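Trasdale Tenancy Rulings — data card

Version of 2022-02-26

What it is

A text corpus of decisions by the Trasdale rent tribunal, running from 1960 until the tribunal was folded into the county court. It holds 661 rulings, split into 1571 numbered paragraphs that the tribunal itself numbered, sometimes in order.

We built it for people who study how small tribunals explain themselves. If you came looking for landmark law, the closest thing on offer is a long dispute over who pays for a shared boiler.

Layout

- rulings/ — one plain text file per decision, named by docket number
- paragraphs.csv — docket, paragraph number, text, speaker role
- outcomes.csv — docket, claim type, result
- errata.txt — longer than we would like

Fields worth a note

`speaker_role` takes the values tribunal, landlord, tenant and quoted. The last one covers passages where the tribunal copies out a lease or an earlier ruling. Tribunal members were fond of copying out earlier rulings, and very fond of copying out their own.

`result` takes the values granted, denied, partial and other. Under "other" you will find a case sent back to a panel that no longer existed, and a tenant who won the right to keep paying the rent she was already paying.

`claim_type` was assigned by us. Where a ruling covers deposits and repairs together, we used whichever came first in the order. Disagree freely — the column is easy to drop.

How it was made

Paper copies were scanned at the Briltholm records office and run through the Enau text recognizer, then corrected by hand. Each file was read by 2 people working separately. Where they disagreed, a third reading settled it, or at least ended it.

Names of private parties were replaced with initials. Street names were kept, house numbers removed. The older typescripts use a capital I for the numeral one, so a rent of "I5" is a rent of 15. We fixed these in the CSV files and left them alone in rulings/. 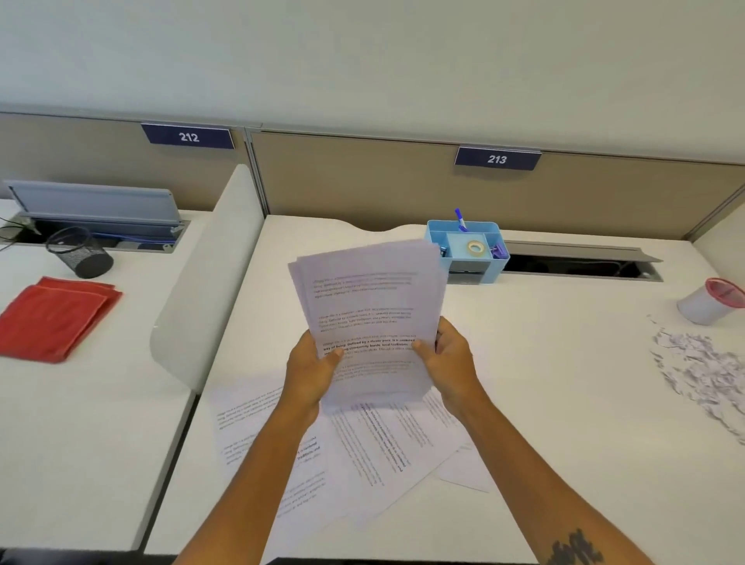 Printed pages, in a stack and spread over the desk.

Known problems

- Carbon copies from the early years come out badly. Expect missing commas, and now and then a missing "not". Check the errata before quoting anything.
- Paragraph numbers repeat in some rulings. We kept them and added a letter, so 14 may be followed by 14b.
- Cross-references point to the tribunal's own page numbering, which did not survive its filing system.
- Almost all the rulings are signed by a panel chair. The rest carry a stamp and, presumably, good intentions.

Please don't use it for

Predicting how a real case will go. The rent rules behind most of these decisions have been repealed, and the panel's mood was never recorded as a field. It should not be used to trace the parties either; if you find a name we missed, send us the docket number and we'll pull the file.

Citing

Cite as: Tse Archive Group, Trasdale Tenancy Rulings, with the version date at the top of this card. Corrections go in errata.txt under your docket number, one per line, oldest first.

Contact: Tse Archive Group, Briltholm | © Tse Archive Group | Back to top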